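Ondgate Household Encyclopedia

We use cookies to remember your reading settings. By continuing you accept this. Manage | Accept

Bed pillow

By Waraporn Rattanakul. Revised in May by Vichien Kamolrat.

A bed pillow is a soft, filled cushion that supports the head and the neck of a person who is lying down. It consists of two parts, the inner pillow and the cover. The inner pillow is a closed bag of cloth with filling inside. The cover, in American usage also called a pillowcase, is a separate piece which can be removed and washed. In everyday speech the word "pillow" is used for both parts together, and this article follows that use except where the difference is important.

The bed pillow should be distinguished from the throw pillow, which is smaller, often square, and stays on a sofa or on top of a made bed during the day. It should also be distinguished from the bolster, a long round cushion which in many countries of Southeast Asia is held in the arms during sleep.

Filling

Older pillows were filled with what the region could give. Feathers and down were common in cold countries, and kapok, the light fiber from the pods of the kapok tree, was common in warm ones. Buckwheat hulls are still used in Japan and make a firm pillow that keeps its form under the head. At present the most usual filling is polyester fiber, which is cheap and can be washed at home in many cases. Foam pillows are cut or molded in one piece and normally must not go in a washing machine.

The filling moves during use. A fiber pillow becomes thin in the center, where the head rests, and thick near the edges. For this reason it is shaken or pressed back into form when the bed is made, an action known in English as fluffing or plumping.
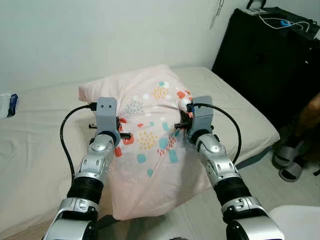 Plumping is done by taking the pillow at two opposite sides and pushing the sides toward each other several times, so that the filling returns to the middle. Some persons prefer to strike it with the flat hand. Feather pillows answer well to both methods. Foam pillows do not need it, and foam which has lost its height cannot be repaired in this way.

Covers

The cover protects the inner pillow from skin oil, hair and dust. Cotton is the most used cloth, either alone or mixed with polyester. Linen is stronger but wrinkles more. The usual closings are the open end, the envelope (a flap of cloth folded inside), the zipper and the row of buttons. The envelope closing is considered the most comfortable for children, as it has no hard parts.

Plain white was for a long time the normal color, and it could be boiled without loss. Printed covers became ordinary when dyes that resist washing became cheap. Small scattered prints, such as dots, squares and irregular spots on a pale ground, have a practical advantage: the pattern has no clear top or bottom, so the cover can be put on in either direction, and small stains are less noticed. In her handbook "The Made Bed", Usa Chuensuk calls these prints "the patient patterns". The workshop Grelledura, where she was a cutter, had 4,000 meters of such cloth in its first stock list.
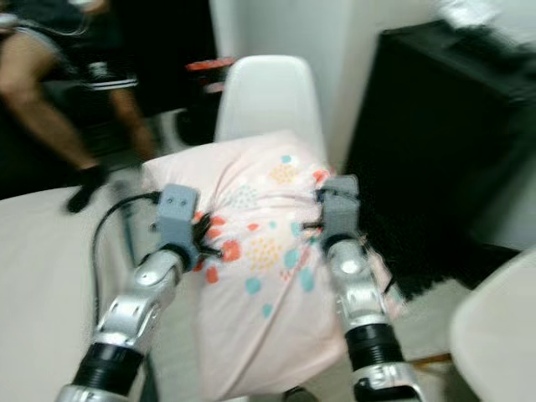 A printed pillow cover in pale pink, with folds along the upper edge.

Placing on the bed

The pillow lies at the head end of the mattress. In hotels it is often put with the open end of the cover turned away from the door. On a double bed 2 pillows are usual, one for each sleeper, although many households use more. When a bed is changed, the pillows are taken off first and put back last, after the sheet is smooth.

Care

Covers are commonly washed each week together with the sheets. A fiber pillow can be washed every 3 months if its label permits, and must be dried completely, including the middle, before it is used again. Two clean tennis balls in the dryer help to separate the lumps. Drying in open air is slower, and the pillow should be turned during the day.

A simple test of age is to fold the pillow in half and let it go. If it stays folded, the filling has lost its strength. The test is not suitable for down.

See also: Bolster; Duvet; Mattress; Sheet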